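Print | E-mail
2 comments | 14 shares

Intro to Operations - Week 6 notes
Batches, queues and waiting
(F. Bashir's section: see the Monday sheet instead)

Recap from last time
- Throughput = units out per hour. Cycle time = gap between one unit and the next.
- Little's Law: stuff in system = arrival rate x time in system. Learn it, it comes up again in November.

Batch size
Big batches look cheap. Setup gets spread over more units, so cost per unit drops. But everything sits and waits for the rest of its batch.
Bakery case (Tistel): one oven load = 358 rolls. Last roll shaped goes in quick, first one waits the whole shaping time. Halve the batch, halve the wait - setups double tho.
Work thru the Tistel numbers at home, weekly order is 2,000 rolls.

Queues
Waiting gets bad fast once a station is busy nearly all the time. Not a straight line!! Draw the curve.
Variabilty makes it worse. Two sources - arrivals and service.

Where stock sits - terms for the quiz
1. Raw material: bought, untouched.
2. Work in process: started, not finished. Usually the hidden one.
3. Bins between stations: mixed parts share a bin, so count by type and not by bin.
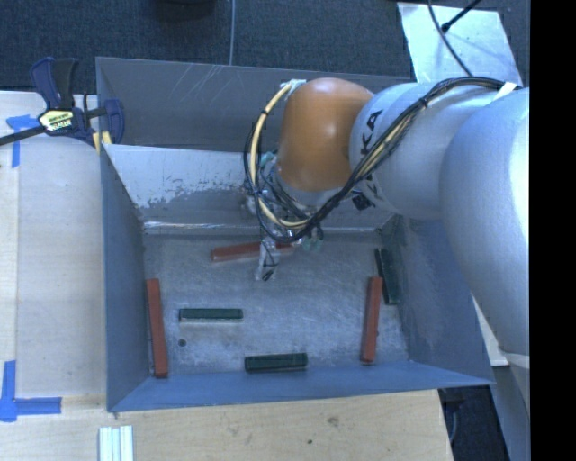
4. Finished goods: done, waiting on a customer.

For next week
Read ch. 7, skip the appendix. Groups of 2, same as before. Settimio Pace has the spare copies of the Umgate case.
Problem set due at start of class, on paper pls.

Print | E-mail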